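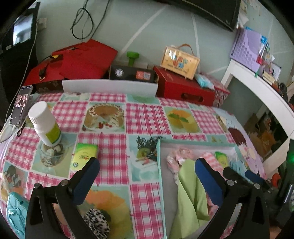 Attachment to first post: packing table, gripper pair in use, seen from unit A. A bit of a hand is visible through the gap of the left linkage.

Birkex Support Portal
Ticket subject: Pinched finger in left linkage of handheld gripper, and opening value jumps when jaws are fully open
Product: Birkex handheld gripper pair, blue pads
Software: Gendska recorder
Project: Uvik
Site: Wallin
Opened by: Raphaël Huet
Assigned to: Holger Björklund
Priority: changed from Normal to High
Status: Resolved, waiting for replacement guard

Raphaël Huet, 9:20 am

Hello,

I write for two problems on the same gripper. I put them in one ticket because I believe they are related, but please split it if you prefer.

The first one is a safety matter. Yesterday our operator had a finger pinched between the linkage bar and the body of unit A, on the left side. The skin was not opened, but there was a dark mark on the side of the finger and she stopped work for the rest of the morning. She was holding the tool in the normal way, with the trigger pulled slowly to close on a small pack. When she released the trigger, the jaw did not open smoothly. It stayed in place for a moment and then it opened all at once, and the finger was in the space which closes when the jaw goes back.

The second one is a measurement problem. In Gendska, the opening value of unit A is correct when the jaws are closed, and it is correct in the middle of the travel. When the jaws are fully open it drops suddenly, as if the gripper were half closed, and then it comes back. In the recording it looks like the operator made a very fast grasp in the air. Unit B does not do this.

The work is household packing and sorting. The operator takes small items from a table with a checked cloth and puts them in a shallow open box, with one gripper in each hand. The items are light: small packs, folded cloth, a plastic bottle. I do not think that the load is the reason.

In the attached picture you can see the jaws of unit A with the two pins of each linkage, and also how near the hand is to the left linkage. Unit B is the one which comes across the box on the right.

What I have already tried:
Restarted Gendska and plugged unit A in again. No change.
Calibrated unit A again, closed and open position. The calibration was accepted, the drop came back within the same session.
Exchanged the data cables between A and B. The fault stayed with A.
Wiped the pads and the outside of the linkages with a dry cloth. No change.

For now I have put unit A out of service. Could you please tell me if it is safe to open the side cover myself, or if it must be returned?

Kind regards,
Raphaël

Holger Björklund, 10:05 am

Hello Raphaël,

Thank you for the clear report, and I am sorry to hear about the finger. Please pass on my wishes to your colleague. I have raised the priority to High and I keep the two problems in one ticket.

Please do not use unit A until we have finished here, also not for a short test with a person holding it in the normal grip. For the tests below, fix the handle in a bench vice with a piece of rubber on both sides, and keep the hand behind the trigger guard.

You may open the side cover. It will not affect the warranty as long as you do not loosen the sensor board.

Could you check these points on the left linkage, and then the same on the right one to compare:

1. With the power off, hold the jaw at the pad and move it gently up and down, in the direction where it should not move. Is there play at the front pin or at the rear pin?
2. Look at the retaining clip on the inner end of each pin. It should sit fully in its groove, with no gap.
3. Open and close by the trigger, very slowly. Tell me at which position it sticks.
4. Look for any thread or fibre wound on the pins. You mention folded cloth.

Please send also a short recording from Gendska with the raw channel switched on. It is in the recorder settings, under the device name.

One remark about your picture. The hand is further forward than we intend. The fingers should stay behind the raised edge on the handle. If the operator has to reach forward to be comfortable, I would like to know why.

Regards,
Holger

Raphaël Huet, 11:40 am

Hello Holger,

Thank you for the quick answer. I did the checks in the vice.

1. There is play at the rear pin of the left linkage. I can feel it and I can also hear a small click. The front pin is firm. On the right linkage both pins are firm.
2. The clip of the rear left pin is not fully in the groove. One side is in, the other side stands out. When I push it with a plastic tool it goes in, but after several openings it comes out again. I think the clip is bent.
3. It sticks in the last part before fully open. Because the pin can move sideways, the bar touches the inside of the cover. There is a shiny line on the cover where the colour is rubbed away.
4. Yes, there is fibre. I took a small amount of pink fluff from the rear pin. It was wound behind the bar and I could only see it with the cover off. Some also on the right side, but less.

I send the raw recording in the next message. I did 40 full openings in the vice, always at the same slow speed. The drop appeared in 3 of them, always together with the sticking.

About the position of the hand, I asked the operator. She says that the handle feels heavy at the front after some time, and if she holds it more forward the wrist is less tired. She did not know that the raised edge was a limit, she thought it was only for the grip. I looked in the quick guide which came in the case and there it is only drawn, with no words. I think a sentence of warning would be useful there.

Regards,
Raphaël

Raphaël Huet, 11:52 am

Raw recording uploaded. I forgot to say that the operator's glove was not worn on this day. We have thin gloves at the table but they are not obligatory, and with the packs many people prefer without.

Holger Björklund, 1:30 pm

Hello Raphaël,

I have looked at the recording, and it agrees with what you found by hand. The raw channel does not lose any samples, so the cable and the board are good. What happens is mechanical. The magnet for the opening measurement is carried by the rear left pin. When the pin moves sideways, the distance between magnet and sensor becomes too large and the value falls. When the pin comes back, the value comes back. The same sideways movement makes the bar catch on the cover, and the return spring then has energy stored when the bar is released. That is the sudden opening your colleague felt.

The recalibration could not help, as it only stores the end values and the end values were right at the moment you did it.

I think the fibre started this. It packs behind the bar, pushes the pin outward a little, and then the clip works itself out of the groove. I cannot prove it from here. A clip which was fitted badly at assembly would give the same result, so I would like to have the old one back.

I am sending today:
2 pins with new clips, so you can replace front and rear on the left side together
2 side covers of the newer type, which have a lip over the space where the finger was pinched

The lip does not replace the correct hand position. It makes the gap smaller but it does not close it.

Please do not bend the old clip back and continue with it.

Regards,
Holger

Raphaël Huet, 2:15 pm

Hello Holger,

Understood, I will not reuse the clip. I have put it in a bag with the fluff, labelled with the unit letter.

I opened also unit B. No play on any pin and all clips are in the groove, but there is fibre on both sides. I cleaned it. We will continue single-handed work with B only, with gloves, and with the hand behind the edge. I put a strip of bright tape on the handle at the limit, so it can be seen without thinking.

One question about the recordings we already have. Is there a way to find the bad parts without watching everything? We have many sessions in Uvik made with unit A, and the drop looks like a real grasp if you only see the curve.

Regards,
Raphaël

Holger Björklund, 3:40 pm

Hello Raphaël,

Yes, it is possible. In Gendska, use the filter on opening speed for unit A. The false drop is faster than a jaw can move by the trigger, so set the limit to the maximum trigger speed shown on the device page, and it will mark each passage which is above. Check the marked passages by eye before you remove them. I would not repair the values by interpolation, because the jaw was really sticking at that time and you do not know where it was.

For cleaning, please take the side covers off at the end of each week when you work with fabric, and brush the pins with a dry soft brush. No oil, it holds the fibre.

I have asked our documentation to add a written warning at the drawing of the hand position.

Raphaël Huet, following week, 10:10 am

The parts have arrived. Pins, clips and cover are mounted on the left side of unit A. There is no play now. I repeated the 40 openings in the vice, no sticking and no drop. After this the operator tried it in the hand, with glove, and she found the opening smooth from end to end.

One of the covers has a crack at a screw hole, it was already so in the packet. It was meant for the right side, so for the moment the old cover stays there. Please send another one. The returned clip and pin are in the post to you.

The filter works well. It found bad passages in sessions from before the pinch, so the fault was older than we thought.

Holger Björklund, 10:45 am

Good news about unit A. A new right cover goes out this afternoon. Until it is mounted, please keep the gloves obligatory for this unit. I set the ticket to Resolved and will close it when you confirm the cover.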